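Why do deer lose their antlers?

Antlers are not the same thing as horns. A cow or a goat keeps its horns for all its life. A deer grows antlers, and each year they fall off and new ones come. With most kinds of deer only the males have them, but female reindeer have them too.

In the forest near Skekthorpe the red deer often drop their antlers in February or a little later. It does not hurt them. The bone becomes weak at the place where it joins the head, and one day the antler falls down in the grass. The other one may fall some days after.
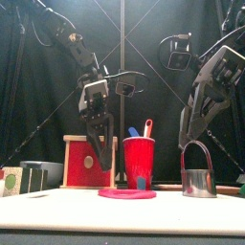 Soon the new antlers begin to grow. At first they are covered with a soft skin which has short hairs, and we call it velvet. There is blood inside the velvet, and it brings food to the bone. When the antler is ready, the velvet dries and the deer rubs it off on trees and bushes.

What happens with the old antlers on the ground? Mice and squirrels chew them, and even deer do it sometimes, for the minerals in the bone.

If you find an antler on a walk, ask a grown-up first if you may take it home. Please never run after a deer to see if its antlers will fall.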